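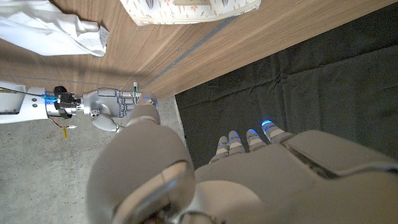 White robotic hand, with dark fabric beyond the fingers.

Care of travel gear between trips
Updated Feb 10, 2022

These notes cover the cleaning and storage of ordinary touring gear: day packs, walking shoes, rain shells, paper maps and water bottles. They assume a home with a sink, a clothes rack and one dry closet.

Unpacking

Empty every pocket before anything is washed. Ticket stubs from abbeys and museums are often printed on thermal paper, which darkens in heat and fades in light. Put them in a paper envelope, flat, away from plastic sleeves. Coins left in a pack will mark light fabric if it is damp.

Shake packs and shoes outdoors. The path up to the ruins at Grillach is crushed limestone, and the dust sets into a gray paste once it meets water. Brush it off dry first with a stiff nylon brush.

Day packs

Most packs should not go in a washing machine. The coating on the inside of the fabric peels, and foam in the shoulder straps holds water for days. Fill a tub or large sink with lukewarm water and a small amount of mild soap. Work the back panel and straps with a soft brush, where salt collects. Rinse until the water runs clear. Hang the pack upside down with all zippers open, out of direct sun.

If a zipper runs stiff after drying, clean the teeth with an old toothbrush and run a plain wax candle along them. Wipe off the excess. Do not use cooking oil. It picks up grit.

Walking shoes

Remove the insoles and laces and wash them separately. Clean the uppers with cool water and a cloth. Stuff the shoes loosely with newsprint and change it when it feels damp, normally after 3 hours and again overnight. Radiators, ovens and hair dryers soften the glue that holds the sole.

Leather shoes need conditioner after they are fully dry, in a thin coat. Suede needs only a brush.

Rain shells

Close all zippers and hook tabs. Wash on a gentle cycle with a liquid soap made for shells, and no fabric softener. Run a second rinse. If water no longer beads on the surface, tumble dry on low for 23 minutes when the care label allows it, then test again under the tap. Where beading does not return, a spray-on treatment is the next step. Apply it to the damp shell, outdoors, and wipe off the drips before they dry.

Paper maps and guidebooks

Maps wear through at the corners where folds cross. Reinforce these on the back with archival tape before the first trip. Ordinary clear tape yellows and lifts the ink. The fold-out plan of the Stasodgate cloisters is printed on both sides, so taping hides part of the legend; for that one, a photocopy carried in the pocket is the better choice.

A guidebook that got wet should be stood on end with the pages fanned. Once it is nearly dry, lay it flat under weight for two days. The Drovum valley guide is 192 pages on coated stock and needs paper towels between the pages early on, as coated sheets bond to each other if they dry in contact.

Bottles and food boxes

Fill bottles with hot water and one teaspoon of baking soda per cup, leave overnight and rinse. Take the gasket out of the lid and wash it by hand. Boxes that carried pickled or oily food, such as the cabbage rolls sold at the Khúc ferry landing, lose most of the smell after a night filled with crumpled newspaper. Store everything with the lids off.

Storage

Keep gear in a closet that stays under 64 percent humidity. Basements are usually too damp from July onward - a cheap dial gauge will show it. Hang shells on wide hangers. Leave packs empty and unbuckled. Do not store shoes in plastic bags.

Check batteries in headlamps and remove them if the next trip is more than a month away. White crust on a contact comes off with a cotton swab and a little vinegar, followed by a swab of plain water. Dry the contact before fitting new cells.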